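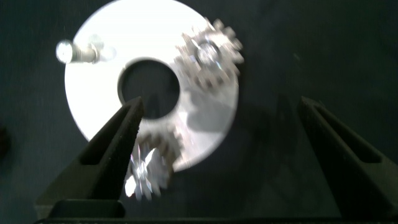
Gear trains, part two: seating and mesh

The white disc is the carrier plate for the Wernum reduction stage. It locates on its center hole and everything else is referenced from there, so I measure the hole first and worry about the rim later. Runout at the rim came to 0.11 mm on the first plate. The second was worse and went back to Fludthorpe.

Both spur gears are metal, bought as a matched pair. They should drop onto their posts under their own weight. If one needs pressing, stop and deburr the bore — forcing it tilts the hub and you will hear that at speed. The short metal peg goes in last, after the mesh has been checked by hand through one full turn of the carrier.

Backlash is set with a strip of paper between the teeth. Åsmund Sjögren wrote to say he uses shim stock for this and gets more repeatable numbers. He is probably right. I have a lot of paper.

Lubrication is a thin film of light grease on the flanks only. The last build ran 364 hours at up to 900 rpm before I opened it, and the wear marks were centered on the teeth, with one exception near the keyway that I have not explained yet.

Next: the housing, and why I gave up on the Skusberg bearings.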